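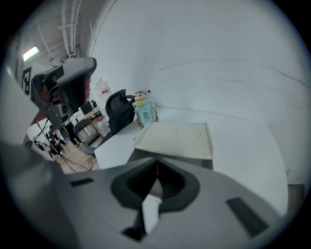

작은 책상 발표 메모 (4월, Enum 라운지, 20분)

시작 전에 물. 마이크 켜졌는지 확인. 타이머는 책상 왼쪽에.
장수 34장. 20분에 34장이면 빠듯함. 중간에 표 나오는 데는 그냥 넘길 것. 질문 나오면 그때 돌아가기.

인사 짧게. 이름, 하는 일 한 줄. "사무실 책상 배치하고 정리하는 일 합니다." 회사 소개 장은 건너뜀. Grenberg에서 했던 얘기랑 겹치는 사람 있을 수 있으니 미리 말하기. 절반은 새 내용이라고.

첫 질문 던지기. 지금 자기 책상 위에 뭐가 있는지 눈 감고 말해보기. 옆사람한테 말로. 1분 안 줌. 30초만.
보통 나오는 대답: 모니터, 컵, 케이블. 여기까진 다 말함. 그다음부터 막힘. 막히는 데부터가 오늘 얘기.

1부. 벽에 붙인 책상

벽에 붙이면 좋은 점부터. 뒤로 물건이 안 떨어짐. 세워둔 게 덜 넘어감. 바닥이 넓어짐. 좁은 방에선 거의 답이 정해져 있음.
나쁜 점. 안쪽이 창고가 됨. 팔이 안 닿는 뒷줄이 생기고 거기 있는 건 한 달씩 그대로. 먼지도 거기부터.
흰 책상이면 더 잘 보임. 흰 책상에 흰 벽이면 물건만 둥둥 떠 보이는 느낌. 작은 것 하나도 눈에 걸림. 장점이기도 함. 동전만 한 것도 바로 찾음.
바닥이 나무결이면 방이 덜 차가워 보임. 이건 취향 얘기니까 길게 하지 말것.

벽 자국 얘기 잠깐. 책상 밀고 당기면 모서리가 벽을 긁음. Ullitz 사무실에서 배치 바꿀 때 도배 다시 하자는 말까지 나왔었음. 펠트 조각 붙이고 끝남. (여기서 웃으면 좀 기다리기)

의자. 책상 왼쪽 끝에 까만 메쉬 의자 하나 바짝 붙여놓는 배치 많이들 함. 등받이 높은 거면 뒤에 있는 걸 거의 다 가림. 물통 같은 거 뒤에 두면 있는지도 모름. 물통은 가려져도 되는 물건이라 괜찮은데, 서류함을 그러면 곤란.
팔걸이 높이 재고 사라는 말. 책상 밑으로 안 들어가면 통로가 그만큼 줄어듦. 메쉬는 진공청소기 솔로. 물티슈로 문지르면 먼지가 구멍에 낌.
의자 방석 위에 물건 올리는 버릇. 손 들어보라고 하기. 저도 듭니다. 의자 위는 임시 자리. 앉을 때마다 치워야 하니까 금방 책상으로 올라옴. 그래서 책상이 차는 거임.

2부. 남길 것 고르기

책상 위 물건 나누는 기준 두 개만. 쓰는 것, 보는 것.
쓰는 것은 손 닿는 앞쪽. 보는 것은 뒤.
보는 것이라고 하면 꼭 버리라는 말로 듣는 분들 있음. 아님. 피규어 하나 있는 책상이 저는 더 좋음. 얼굴 동그랗고 머리 위에 빨간 방울 같은 거 달린 작은 캐릭터, 그런 거 하나. 하늘색 상자 받침에 세워두면 키도 좀 커지고 뒤쪽에 둬도 보임.
하나일 때 얘기. 줄 세우기 시작하면 진열장을 따로 사야됨. 예산 얘기는 마지막에.

피규어 청소 질문 매번 나옴. 미리 답. 마른 붓. 화장용 붓 싼 거. 물 쓰지 말고. 받침 있는 건 받침이랑 따로 들어서 밑에 닦기. 받침 밑에 네모 자국 남는 거 흰 책상에서 제일 흔한 자국임.
햇빛. 창가면 색 빠짐. 돌려놓는 걸로는 한계 있고 자리를 옮기는 게 낫습니다.

쟁반 얘기로 넘어가기. 오늘 제일 중요한 부분. 여기서 시간 쓰기. 앞에서 밀렸으면 벽 자국 얘기 뺄 것.

납작하고 네모난 것, 테두리 살짝 올라온 것. 크림색이면 흰 책상 위에서 튀지도 않고 경계는 보임. 작은 물건은 전부 그 위로. 열쇠, 동전, 클립, 이어폰 팁.
테두리가 하는 일. 굴러가는 걸 막아줌. 그리고 면적이 정해짐. 넘치면 비우라는 신호. 서랍은 넘쳐도 닫으면 안 보여서 그 신호가 없음.
위에 동그라미 무늬 희미하게 있는 것도 많은데 기능 있는 거냐고 물어보시는 분 있었음. 물건마다 다름. 모르면 컵 올리지 말고 그냥 작은 거 올리기.

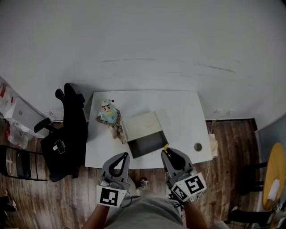

쟁반 놓는 위치. 책상 앞선에 딱 맞추면 깔끔한데 팔꿈치에 걸림. 비스듬히 두는 분들도 있고, 앞으로 조금 튀어나오게 두는 분들도 있음. 튀어나오면 지나가다 침. 자기 몸이 어디로 지나다니는지 먼저 보고 정하라고 말하기.
피규어 바로 옆에 쟁반. 이 조합 추천. 보는 것 옆에 쓰는 것을 붙여두면 눈이 자꾸 가서 쟁반이 덜 썩음. 썩는다는 표현 괜찮나? 일단 감. 아니면 "방치된다".
오른쪽은 비워두는 편. 오른손잡이 기준. 왼손잡이는 뒤집어서. 비워둔다고 해도 동그랗고 납작한 쇳조각 같은 게 꼭 하나 굴러다님. 병뚜껑인지 자석인지. 쟁반으로 보내기. 보낼 때 뭔지 모르겠으면 그대로 보내기. 나중에 봄.

노란 물건 팁. 작은데 자주 잃어버리는 건 색 있는 걸로. 노란색이 흰 책상에서 잘 보임. 지우개든 집게든. 제일 싼 해결책인데 아무도 안 적어감. 적으라고 하기.

시연 설명 (할 시간 있으면)
앞에 책상 가져다놓고 한 분 나오시라고. 치우는 순서만 보여줌.
뒷줄부터. 앞줄부터 치우면 뒷줄까지 안 감.
큰 것은 안 옮김. 작은 것만 쟁반으로.
손은 두 손 다 쓰기. 한 손으로 쟁반 잡고 한 손으로 옮기는 거. 쟁반이 미끄러지면 앞에서 떨어짐. 고무발 붙어있는지 확인.
끝나면 책상 앞에서 한 발 물러나서 보기. 앉아서 보면 앞줄만 보임.
걸리는 시간 2분. 재봄. Grenberg에서도 Ullitz에서도 비슷하게 나왔는데 Ullitz는 종이가 많아서 따로 뺐음. 종이는 오늘 안 다룸. 종이 얘기 꺼내면 20분 끝남.

3부. Arthur 배치표

Arthur가 뭔지 한 줄. 우리가 쓰는 책상 배치표 이름. 종이 한 장. 프로그램 아니라고 꼭 말하기, 지난번에 다운로드 링크 달라는 메일 옴.
칸이 앞줄 뒷줄, 왼쪽 오른쪽. 물건 이름 연필로. 펜 말고. 바뀌니까.
빈칸 있어도 됨. 다 채우려고 하는 분들 계심, 그럴 필요 없읍니다.
바닥 칸이 따로 있음. 책상 밑 발 두는 자리. 여기 상자 넣으면 의자가 안 들어가고, 의자가 안 들어가면 통로가 막힘. 아까 팔걸이 얘기랑 연결. 연결된다고 말로 해주기, 그냥 넘어가면 모름.
벽 칸. 벽에 뭐 붙이는 분들. 저는 안 붙이는 쪽. 하얀 벽 그대로. 반대 의견 있을 거고 그건 질문 시간에.

예시 장 넘기기. 천천히 두 장만. 나머지 표는 배포본에.

유지하는 법
퇴근 전 2분. 아까 그 순서 그대로.
쟁반만 비우는 날 따로 정하기. 날은 각자. 월급날에 하는 분도 봤음.
의자 방석 확인. 전화기, 영수증, 라벨 뗀 거. 꼭 뭔가 있음.
물통은 책상 말고 다른 데. 흰 통이든 뭐든 무거운 건 책상에 안 올림. 따르다가 흘리면 쟁반까지 감. 뒤쪽 벽 근처 다른 받침 위면 충분.
책상 다리 수평. 나무결 마루는 판 이음매에 다리 하나 걸리면 미세하게 흔들림. 이음매 피해서 조금 옆으로 밀기. 이거 Enum 시설 쪽에서 알려준 팁, 출처 말하기.

예산 장
새로 살 건 쟁반 하나, 붓 하나, 펠트. 책상은 바꾸지 마세요. 바꾸고 싶으면 두 달 뒤에.
쟁반도 집에 있는 거 먼저. 과자상자 뚜껑도 됨. 테두리만 있으면.
가격표는 읽지 말고 배포본 보라고.

예상 질문
모니터 받침 어디에? → 오늘 책상은 모니터 없는 보조 책상 기준. 본책상은 Arthur 뒷면 참고.
검은 책상이면? → 먼지가 흰 책상보다 더 보임. 쟁반은 밝은 걸로. 나머지 같음.
둘이 같이 쓰는 책상? → 쟁반 따로. 피규어는 합의.
애들 있는 집? → 작은 금속, 건전지 종류는 쟁반 금지. 뚜껑 있는 통. 이건 꼭 힘줘서 말하기.
유리판 깔아도 되나? → 됨. 모서리 조심. 쟁반 미끄러짐.

마무리 장 없음. 배포본 위치 알려주고 바로 질문 받기.
남은 Arthur 종이 출입문 옆에. 연필도 같이 둘 것, 저번에 연필 안 가져감.
끝나고 책상 원래 자리로 밀어놓기. 벽 안 긁히게 들어서.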